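How to Try Out the Flikateo Hand-Held Gripper Kit Before You Pay for It

The Flikateo kit is sold as a way to record gripping tasks at home, with no lab and no training. I had a trial set for a couple of weeks and I have doubts about some of that. What follows is how I would run the trial if I had to do it over, starting with the fruit-sorting job that the starter guide puts first.

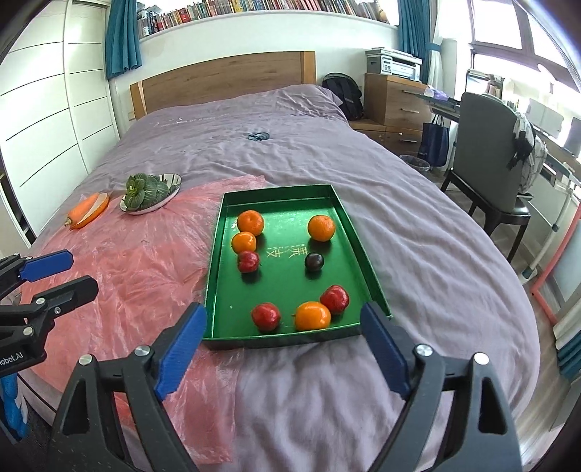
Step 1: Set up somewhere ordinary

The guide shows a bare white table. Skip it. If the kit is meant for homes, test it in a home. I used a bed with a wrinkled duvet and a glossy green box lid for a tray, with mandarins, apples and a plum in it. A soft surface gives under the tray when you press down, and that tells you more than any tabletop will.

Step 2: Check the fingers

Push each blue pad sideways with your thumb. It shouldn't slide. Then close the jaws slowly and see whether the pads meet flat. Mine were fine on one unit and slightly off on the other. Flikateo support told me this was "within tolerance" and would not say what the tolerance was. Write down what you find, in case you want your deposit back.

Step 3: Start with the mandarins

Pick up one mandarin, move it to the other side of the tray, let go. Do this until it feels boring. The sales page says most people are comfortable after 8 tries. I was closer to 100, and I have steady hands.

Step 4: Move on to the apples and plum

Apples are heavier and slicker. Come in low, with a pad on either side of the widest part. The plum is small and you will be tempted to squeeze. Don't. There is no force readout anywhere on this kit, which I think is a serious gap at the price. Look the fruit over for dents after each round.

Step 5: Add something awkward

Toy vegetables and real greens are a good pair. I put a toy carrot and some bok choy on a plastic sheet next to the tray, the greens on a silver plate. Leaves fold and slip in ways that a round fruit never does. If your own work involves anything floppy, spend most of your trial here.

Step 6: Upload one session only

Jaunzems, the software that comes with the kit, will offer to send everything. Send one short session first and play it back from start to finish. Two of my uploads were marked complete and stopped early when I opened them.

Step 7: Do the math

The full package is $1,855, and the Ulteo storage plan is billed on top after the first month. You have to scroll a long way to find that. Wostier sells a plainer kit with no bundled software. I haven't used it, so I can't say it's better, but get a quote before you sign.

Return window

It's 9 days from delivery, weekends included. Mine came on a Sunday, and the Sunday counted.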